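Pince adaptative Brikinska 2 doigts – prise en main sur poste de démontage

Accueil > Préhension > Pinces électriques > Brikinska

Référence catalogue : 506
Version à course longue : 562
Page rédigée par Yufang Zeng, atelier d'essais Tunstead

Voilà une pince que j'attendais de pouvoir mettre au travail pour de bon ! Sur le papier, une pince électrique à deux doigts ressemble à toutes les autres. On la juge mieux dans un boîtier de PC ouvert, avec des câbles qui traînent, des tôles pliées et très peu de place pour les doigts. Nous l'avons donc montée sur notre bras Universal Robots, avec une petite caméra au poignet, pour la comparer à la Zervas que beaucoup d'entre vous utilisent déjà.

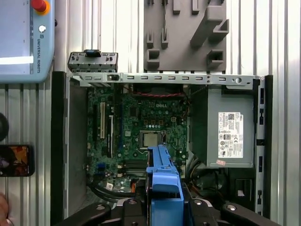
Le premier critère, pour moi, c'est l'encombrement. Une pince peut serrer fort et rester inutilisable si son corps touche la tôle avant que les doigts n'arrivent sur la pièce. Avec la Brikinska, on descend franchement dans le volume utile : les éléments bleus arrivent juste sous le processeur de la carte mère Dell, et le carter noir de la pince reste en bas, du côté de l'opérateur. Avec la Zervas, dont le corps est plus haut, il m'a fallu incliner le poignet et reprendre deux points de passage. Rien de dramatique, mais sur un cycle répété toute la journée, la différence se sent.

Côté réglage, tout passe par le boîtier de commande du robot. L'extension Prirna s'installe comme n'importe quel module, et l'on retrouve trois curseurs : ouverture, vitesse, effort. J'aime beaucoup la touche d'apprentissage – on ferme à la main sur la pièce, on valide, et la valeur est enregistrée dans le programme. La mémoire accepte jusqu'à 12 préréglages, largement de quoi couvrir un poste de tri ou de démontage.

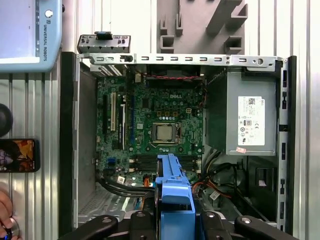

Caméra de poignet, boîtier Dell ouvert : carte mère, alimentation et berceau de disque bleu.

La vue caméra mérite qu'on s'y arrête. Placée près des doigts, elle suit le mouvement et garde la zone de travail au centre. En contrepartie, les doigts mangent toujours une partie de l'image, et il faut en tenir compte dans les modèles de détection. Mon conseil : apprenez vos repères sur le châssis ou sur la carte, le plus haut possible dans le champ, et gardez le bas de l'image pour le contrôle de prise.

Les métaux brillants demandent aussi un peu de soin. Une exposition fixe m'a donné de bien meilleurs résultats que le mode automatique, qui pompait à chaque changement de hauteur.

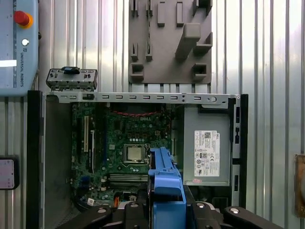

Pour les pièces plastiques à paroi mince, commencez avec un effort bas et montez par petits pas. Les doigts ont des contours arrondis, ce qui pardonne beaucoup à l'approche (un vrai bonheur quand la pièce se présente légèrement de travers). Sur une tôle nue, je préfère ajouter des patins en élastomère, vendus séparément et remplaçables sans démonter la pince.

Nous avons dépassé les 2000 cycles sans reprendre le zéro, et la Brikinska reste montée à l'atelier. La Zervas garde l'avantage sur les pièces lourdes.

Contenu de la livraison
Pince avec doigts standard
Bride de poignet et visserie
Câble de raccordement
Licence de l'extension Prirna

En option
Patins en élastomère
Jeu de doigts bruts à usiner
Support de caméra de poignet

La version 562 sera disponible à partir de juin. Prêt pour essai sur demande auprès de l'atelier Tunstead.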